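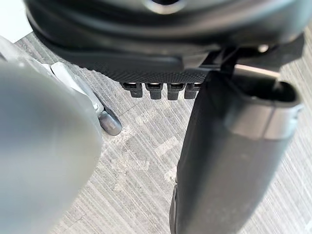 Natsumi Wada
October 7, 2020

Office chair thread. I re-covered the seat on my desk chair over the weekend and a couple of you asked how it went, so I'm putting it all in one place.

The chair is a Durrani. I bought it used from an office clearance in Ekstead in September. Good frame, good back, bad seat. The old cover was a gray knit that had worn through at the front, right where your legs rest.

First thing, get the chair up high or on its side so you can see what you're dealing with. I did most of my looking from the floor. The bottom of a chair is where all the fasteners are and you will never find them from above.

The seat came off with a hex key. One bolt was tight and I had to put a piece of pipe over the key to get some leverage. Put the bolts in a cup. I put mine on the rug and lost one until Monday.

Old cover next. Mine was stapled under a plastic edge. A flat screwdriver and pliers got the staples out. This took an entire evening and it's the worst part of the job. Wear glasses.

The foam was okay in back and flat in front. I thought about replacing all of it, but I had a piece of upholstery foam left from the bench in the hall, so I cut a strip and glued it on top of the flat part. Let the glue dry overnight even if it feels dry sooner.

Fabric: black mesh, from Sturngate, the remnant table. Mesh has some give in one direction and very little in the other. Put the stretchy direction side to side. I had it the wrong way on my first try and got wrinkles at both front corners.

Someone asked how much fabric. I bought a yard and had plenty left over. Measure across the seat at the widest point and add 3 inches on every side for pulling under.

Staple the middle of the front, then the middle of the back, then the sides, and do the corners last. Pull, staple, check the top, repeat. If you start at a corner you'll end up taking it all out again.

Corners: I made three small folds at each one and trimmed the extra. They're a little lumpy on the left side. You can't feel it when you sit.

While the seat was off I cleaned the post and the base with dish soap and an old toothbrush. A lot of hair in there. I did not take the gas cylinder apart and you shouldn't either, those are under pressure.

Total cost was 9 dollars for the fabric. Staples came from a box of 2000 I bought years ago and will probably never finish.

To the person who asked about Skilunness chairs, I haven't done one. My sister has one and the seat pad looks glued on, so I would check that before you buy any fabric.

I've been sitting on it for three days of work now. It's firmer in front than it was, and the mesh is cooler than the knit. The armrests still wobble. I'll get to those when I find the right size washer.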